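Nodum held an open day on 2018-08-06 at its Trustberg site, showing a two-armed robot at work on household laundry. Visitors were admitted in groups of eight, with each session lasting 30 minutes.

The system runs on control software named Brutum and is being developed for ordinary homes, with no changes to the appliances or the plumbing.
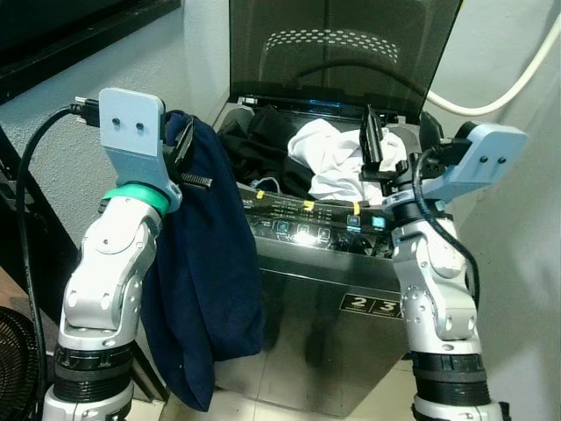

*The left gripper holds a navy cloth beside the open top-loading washer.*

Sang-wook Shin, who leads the project, said cloth remains difficult for machines because its shape changes with every grip. The team has logged 1273 grasps on mixed garments and discards any run in which an item is dropped twice.
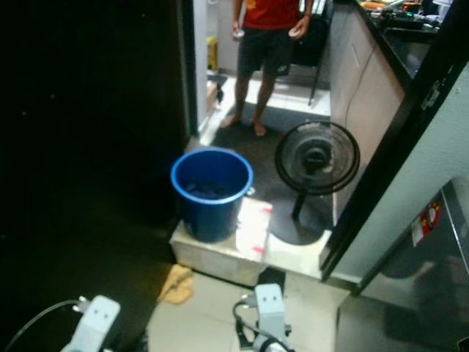
*Blue bucket and pedestal fan in front of the robot's grippers.*

Questions from the floor dealt mainly with cycle time and finger wear. Shin said the ridged finger pads are replaced after three weeks of use.

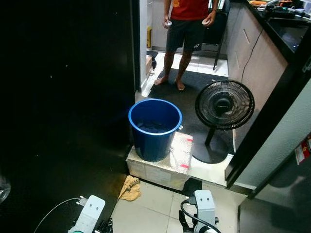 A second version, with a revised wrist, is due in October. Bukhari, which supplies the arm joints, will host the next demonstration. Places must be booked in advance.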